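Trornatard 二段水切りラック(ステンレス製)

メーカー:Šindelář
販売:Destotov 台所用品
在庫:あり

毎日の食器を立てて乾かすための、二段の水切りラックです。上の段には皿を一枚ずつ立てるワイヤーが等間隔に並んでいます。下の段のワイヤーは曲線になっていて、丸い鉢やお椀を斜めに置くことができます。側面のフレームも丸く曲げてありますので、持ち上げるときに手のひらに角が当たりません。

Šindelářは金属線の台所用品を専門にしている小さい工場で、当店とは前の店舗のときからお付き合いがあります。Trornatardは、以前から人気のあった一段のラックをもとに、「同じ幅で、鉢も置けるものがほしい」というお客様の声を聞いて作られました。幅は一段のものと同じ408ミリです。今まで一段のラックをお使いだった方は、同じ場所にそのまま置き換えていただけます。

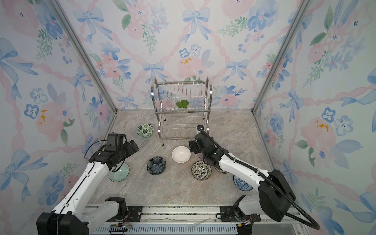
大理石調の台に置いた Trornatard。手前は葉の柄の鉢、紺色の花柄の鉢など。

上の段について

上の段には、普通の厚さの平皿を最大12枚立てられます。縁の厚い陶器の皿は、ワイヤーを一本とばして入れてください。そうすると枚数は少なくなりますが、皿と皿の間に風が通って、乾くのが早くなります。

小さい皿や、豆皿のような軽いものも上の段に立ててかまいません。ただし、とても小さいものはワイヤーの間から下に落ちることがあります。私の家では、小さいものは上の段の真ん中に集めています。端に置くと、大きい皿を取るときにひじが当たってしまうからです。

下の段について

鉢、お椀、深いボウルは下の段に置きます。口を下にして置くこともできますが、私のおすすめは縁で立てる置き方です。底の高台のところに水がたまりにくく、場所もとりません。オレンジ色のボウルは、ラックの左下のほうに縁で立ててあります。

直径の大きいサラダボウルは、下の段に入らない場合があります。お持ちのボウルが入るかどうか心配なときは、口の直径と高さをはかって、ご注文の前にお問い合わせください。寸法図をメールでお送りします。

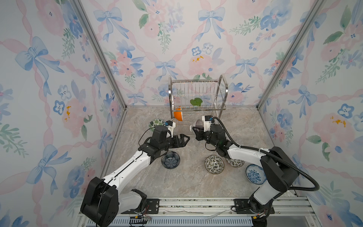
置き場所

四本の短い脚で立つ形ですので、平らな台の上ならどこでも置けます。流しの横が一番便利ですが、壁ぎわに寄せて置くと、前に洗った食器を並べる場所が残ります。壁が紙の壁紙の場合は、ラックを指二本分だけ壁から離してください。水がはねると、明るい色の壁紙にはしみが残ることがあります。

天然の大理石や木の天板の上では、下に布かマットを敷いてください。水滴が長い時間残ると、石の表面のつやが変わることがあります。人工の大理石調の天板では、使ったあとに拭くだけで十分です。

お手入れ

ふだんは中性洗剤をつけた柔らかいスポンジで洗い、水で流して、乾いた布で拭いてください。ワイヤーの交わるところに白い水あかがつきやすいので、週に一度、そこだけ古い歯ブラシでこするときれいになります。水あかが固くなったときは、クエン酸を溶かしたぬるま湯で湿らせた布をしばらく当ててから洗います。

塩素系の漂白剤は使わないでください。金属たわしも細かい傷がつきますので、おすすめしません。また、鉄のフライパンや包丁をぬれたまま長く置くと、もらいさびの原因になります。

よくいただくご質問

食洗機で洗えますか。
庫内に入る大きさであれば洗えます。ただ、この大きさのラックが入る食洗機はあまり多くありません。

コップも置けますか。
下の段に伏せて置けます。足の長いワイングラスは安定しませんので、別のグラス用スタンド Justolport をお使いください。Trornatardの横に並べて使えます。

上の段と下の段は別々に買えますか。
申し訳ありませんが、別売りはしていません。

食器の選び方と並べ方

このラックは、いろいろな形の食器をまぜて使うご家庭に向いています。同じ皿を何枚も重ねて使う方には、一段のラックのほうが安くて便利かもしれません。浅い皿、深い鉢、小さい変わった形の皿が一つの食卓に出るような家では、二段の違いがよくわかると思います。
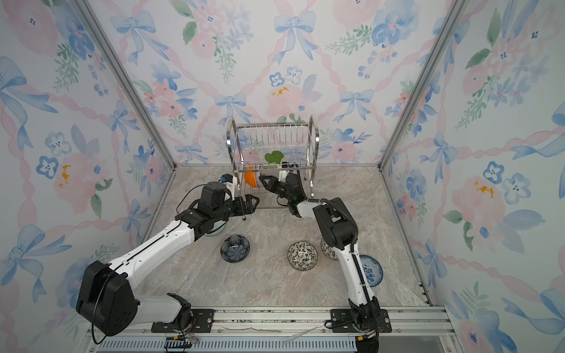 洗う順番も少しだけ考えると、片づけが楽になります。私は先に鉢を洗って下の段に入れ、そのあとで皿を洗って上の段に立てます。反対の順番にすると、上の皿の水が、あとから入れる鉢を持つ手にかかります。しまうときは上の段から取ってください。

薄い色の釉薬がかかった器は、ほかの器とぶつかると傷が目立ちますので、隣との間を一つ空けるのがよいです。

お届けと返品

ご注文の確認から48時間以内に発送します。箱はラックがそのまま入る大きさで、組み立ては必要ありません。最初にお使いになる前に、一度洗ってください。

未使用の場合、お届けから100日間は返品をお受けします。ワイヤーの曲がりや溶接の不良がありましたら、使用後でも交換いたしますので、その部分の写真をつけてご連絡ください。返品の送料は、不良の場合は当店が、お客様のご都合の場合はお客様が負担します。

商品説明:Irja Miettinen(Destotov 台所用品)
最終更新:2018年9月29日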